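Print this page | E-mail this to a friend

Student project report
August, by Trinity Castellanos

What happens to a second-hand watch before it goes in the window?

I picked this because my aunt Latrice has a stall in Brendotport selling used watches and old gold, and I've spent far too many mornings there drinking her tea. She let me go through 28 of her sales (names covered up, obviously!) and ask her buyers nosy questions.

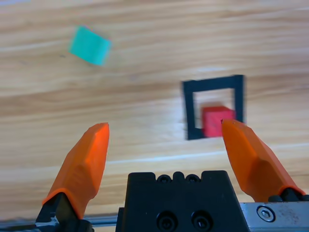 Teal cube and black square on the tabletop.

The first thing I wanted to know was how she sets a price. Mostly she looks at the maker, then the movement, then whether the box and papers are there. A Lusetar with papers sold for 307 pounds, and one without went for 113 less. Same model, same strap! I thought the papers would matter a bit, but not that much.

Search this site Go

Ignacio Whitlock repairs for her, and he showed me how a service gets added to the price. He won't touch a watch that's been polished too hard (the edges of the case go soft and buyers spot it straight away).

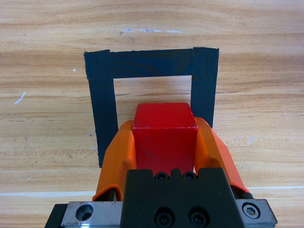 Condition was the hardest part of my project, as every dealer I asked grades it differently. Jolene Cosgrove at Esisham calls a watch "good" if the glass is clear, while my aunt wants the case back tidy as well. A small slanting scratch like the white one on the left of the wood here would be "light wear" to Jolene, if it was on a case, and my aunt would knock money off for it. I ended up making my own scale and then arguing with myself over it for a whole evening.

I also asked buyers if they'd wear the watch or put it away. Most said wear it, which cheered me up.

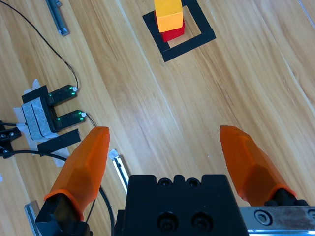

What I'd do differently

I'd talk to more sellers. Booker Rosenthal, my tutor, thinks I leaned on one stall too heavily and he's right. I'd also start the price table earlier, and ask at Mahmoud, the pawnbroker's by the station, which was shut both times I went.

E-mail | Print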